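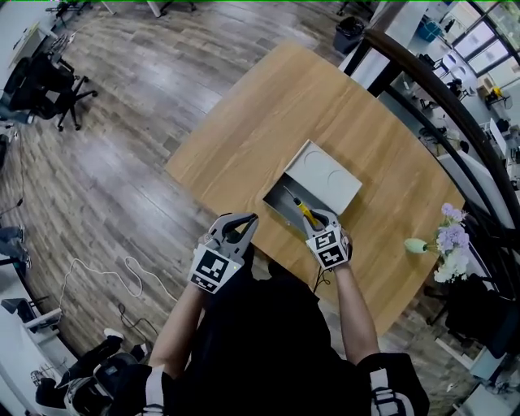 My company does service calls on small electrical stuff, and in November they told us half the bench was being "automated," meaning four of us now spend our shifts holding grippers so a robot can learn the job from us. I used to open a metal box with my hand around a screwdriver. Now a gray plastic claw holds the little yellow-handled screwdriver, I hold the claw, and the blade ends up somewhere in the dark of the box while I try to remember which of us is the skilled trade. Same pay so far. The target is 200 recordings per person before the thing gets reviewed, and my supervisor says a fumbled one still counts if I finish it. My old tickets had my name on them and went on my record. These don't go on anything. So do I ask for a new job title, do I ask for more money, or do I keep quiet and enjoy sitting out the service calls? Also my thumbs hurt. Is that a thing?
Ulises Ocampo

Hudec
Thumbs are a thing. We had it at my place inside the first month. Ask for a break every 60 minutes and get it in writing, since a verbal break tends to shrink when the numbers are behind. Switch tasks too. Ten minutes of screws, then something soft and stupid like putting flowers in a vase, then back to screws. Your hands will notice.
On the title, yes, ask. Mine went from "technician" to "operator" and I didn't think it mattered until I applied for something else and had to explain that an operator was a technician who'd been to a meeting. Get "technician" kept in there somewhere. "Technician, demonstration" is ugly but it fits on a form.

kelleo_fan
just quit lol they are training your replacement

Pascual Cisternas
I'd skip the advice above mine. Quitting is what they'd like you to do for free.
I've been at this 11 months, first at a repair shop and then for an outfit that does nothing else. What changes is mostly the company you keep. At the bench I had one radio and a guy named Plarnamik (last name, he refused to give us the other one). Now it's an open floor with people standing at all corners of it, and you learn to do fiddly work while somebody walks behind you with a backpack on. 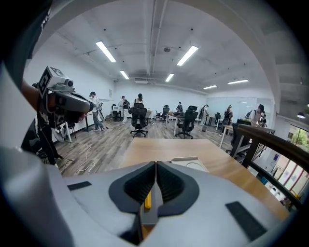 Looking past one gripper at another, with the rest of the office beyond.

The other change is that slow becomes good. For years I was paid to be quick, and I have shortcuts I'm proud of, like starting a screw with a flick. The flick is useless here. They want it done the way you'd show a nephew – plainly, every time, no flair. It took me weeks to get bad enough at my job to be good at this one.
For the money, wait until they ask you to teach the new people, because they will. That is a separate duty and you can put a price on it. Flestum, my old employer, paid extra for it once I asked and not one minute before. And keep your hand in on the service calls, even one a week. Ask for the ones with parking.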